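Episode indexing in Jodby, part 4: dropping the stale frames

I spent most of March on the replay side of Jodby, the small tool I use to turn raw arm logs into something the policy trainer will accept. The symptom was simple. Validation loss on grasp phase looked fine, and the gripper closed late on every rollout.
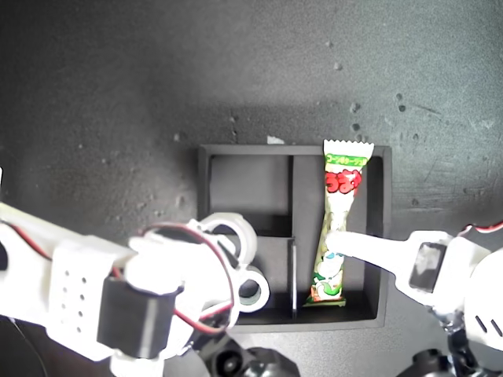
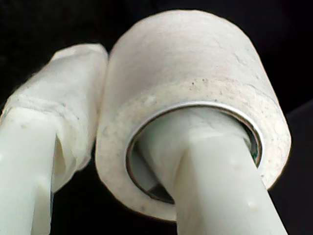
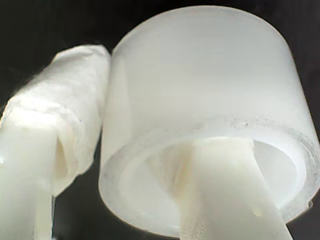
First: both arms at the tray, one finger on the snack bag. Second and third: close views of a gripper with one finger wrapped and the other inside a hollow round part.

The bug was in the aligner. Each video stream is stamped on arrival at the host, and the joint states are stamped by the servo bus driver. Jodby matched them by nearest arrival time, so a stream with a deep buffer was always paired with joint states from the future. In the close views that offset was 102 ms. The overhead stream had less than a third of it.

The fix has two pieces. Mallum, the driver layer, now forwards the capture time along with the buffer. Jodby resamples joint states to the capture time by linear interpolation and refuses to extrapolate. Any frame without a joint sample on both sides gets dropped.

On the test set of 3354 frames, 26 were dropped, all at episode boundaries. I retrained for 3000 steps with no other change and the late close went away on the tray task. I have not rerun the hollow part task yet.

Still open: Jarex writes its index before the drop pass, so frame numbers in old annotations are off after the first gap. A migration script is in the branch. Run it with the dry flag first and keep the original index.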